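Setting Up and Looking After the Block-Stacking Cell

Updated 5/11/25 by Lai-ching Fu
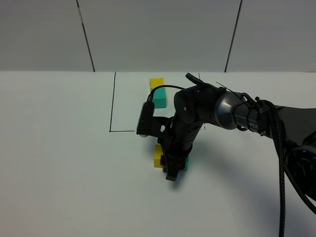

How often does the cell need to be re-zeroed?

Once at the start of each working week, and again any time the arm has been bumped, unbolted or had a cable changed. If the stacks start landing off-center, check the zero before you touch anything in the software.

The rest of this page goes through the setup in the order we do it, then the weekly checks, then the faults we see most. It is written for the cell in the Ulau room. The one at Gultau has the same arm but an older controller, and the menu names there are different.

What you need

A hex key set, a small torque driver, a roll of black zip ties, flush cutters, a fine permanent marker, a steel ruler, lint-free wipes and isopropyl alcohol. You also need a login for Billix, the program that runs the arm and saves the logs. Ask for the login before you start. It can take a day.

Step 1. Clean the table

Power the arm off at the controller and wait for the fans to stop. Wipe the tabletop with alcohol, working away from the black lines. The lines are marker and will smear if you scrub across them. If one has gone faint, redraw it with the ruler along what is left of the old line. Don't redraw from memory. The taught positions were measured from those lines and a few millimeters matters.

Check the fingertips while you are there. Foam leaves a fine dust on them, and dusty fingers let a block slide as it is lifted.

Step 2. Check the base bolts

Push on the base housing with the flat of your hand, first sideways and then front to back. You should feel no movement at all. If you do, tighten the bolts in a cross pattern to the value on the label inside the controller door, then do the full zero in step 5.

Step 3. Dress the cables

Most of our trouble starts with the cables, so take your time here.

The main cable is the braided one. It is tied to the upper part of the arm near the joint and then hangs straight down. Leave enough slack between ties for the joint to turn to both of its limits. The easiest way to judge this is to put the arm in hand-guide mode, move it slowly to one limit, stop, look at the cable, and then do the other side. If the braid goes tight at either end, cut the nearest tie and start again from there.

Pull zip ties snug but not hard. You should be able to twist the cable a little inside the tie. Trim the tails flush, as a cut end left long will scratch the next person who reaches in.

The wrist camera has a thin wire of its own. Leave it in a loose loop above the mount. We tried tying it flat along the forearm in June and it pulled out of the connector whenever the wrist turned past halfway. The loop looks untidy but it has held up.

Step 4. Check the wrist camera

Open the camera page in Billix and look at the live view with the arm in its home position. The view should be sharp at table height. If it is soft, clean the lens with a dry wipe first. Only adjust focus if cleaning makes no difference.

Then try to wiggle the camera mount with two fingers. A loose mount is hard to see on screen, but every grasp will be off by the same amount in the same direction. Tighten the screws a quarter turn at a time. Too much force strips the threads, and the spare mounts come from Mak, who do not ship quickly.

Step 5. Zero the arm

1. Clear all the blocks off the table.
2. In Billix, open Arm, then Calibration, then Zero.
3. Guide the arm by hand until the marks on each joint line up. Start at the base and work out to the wrist.
4. Press Store and wait for the green bar. Don't touch the arm while it is filling.
5. Open and close the gripper 3 times from the menu. The fingers should meet cleanly each time.
6. Send the arm home and watch it the whole way, with one hand near the stop button.

If Billix reports a joint out of range at item 4, the joint is a full turn off. Back it out slowly and try again. Don't force it past the stop.

Step 6. Place the blocks and run a slow test

Use the foam blocks from the bin next to the controller. Throw out any with torn corners or deep finger dents. A dented block looks fine from across the room and then tips when another one is set on it.

The test is a simple stack, with a teal block underneath and a yellow one on top, inside the marked area. Set the speed to the lowest setting. Watch the gripper come down: it should be pointing straight at the table when it reaches the block, with the fingers even on both sides. If one finger touches first and pushes the block, stop the run and go back to the zero.

Run the test 4 times. If every run ends with a straight stack, bring the speed up to normal and run it once more. Write the result in the log, including any stack that leaned but stayed up.

Weekly checks

Wipe the table and fingertips.
Look along the full length of both cables for wear, mainly where the braid bends.
Replace any tie that has slipped.
Test the stop button with the arm moving slowly.
Zero the arm and run the stack test.
Copy the logs to the shared drive — Billix does not do this by itself.

Fingertip pads

Change the pads when the grip surface goes shiny. The last set on this arm came off at 2,982 grasps and the one before it at 1,960, so don't go by the counter alone. Peel the old pad, clean off all of the glue with alcohol, let the metal dry, and press the new pad on for a full minute. Leave it overnight before running at normal speed. Both fingers get new pads at the same time, even if only one looks worn.

Common faults

The gripper closes but the block drops. Clean the fingertips. If that doesn't help, check the grip force in Billix. It goes back to the default after a software update.

The top block lands to one side. Check the camera mount, then the zero, then the base bolts.

The camera view freezes. Reseat the wire at the mount end with the power off. If it freezes again at the same wrist angle, the wire is broken inside and has to be replaced.

The arm stops partway with a force warning. Look for a cable caught on the table edge or pulled tight. Clear it before you reset. Resetting with the cable still caught will trip the same warning and can damage the connector.

The arm hums at rest. A light hum is normal with the brakes off. A hum that changes pitch, or one joint that feels much warmer than the others, should be reported. Power down and leave a note on the controller door.

Shutting down

Send the arm home, open the gripper, and put the blocks back in the bin. Log out of Billix before switching off the controller. If you switch off first, it keeps your session open and the next person can't log in until it times out.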